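Work and Automation, Unit 8 handout
Posted 2/29/24

Read the Fadham case before class. When the Rirkville packing floor automated, management promised that the dull work would go away. It went to a table, where people now pick up small packets with hand-held grippers so that a machine may learn to. The old job title was "packer." The new one has 2 more words in it and the same chair.
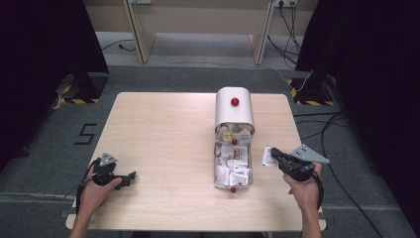

Photo: Senuleck Project, Rirkville site

Note the grip. The packet is held by the tool, the tool by a hand, and the pay scale by Amissah, the staffing contractor. Workers told the project they missed feeling the paper. Their shift target is 600 picks, a figure set by someone with a desk.

For discussion: who owns a skill once it has been recorded? Does the worker get a share, or a mug? (Fadham chose the mug.)

Bring one page. Last August's group brought nine.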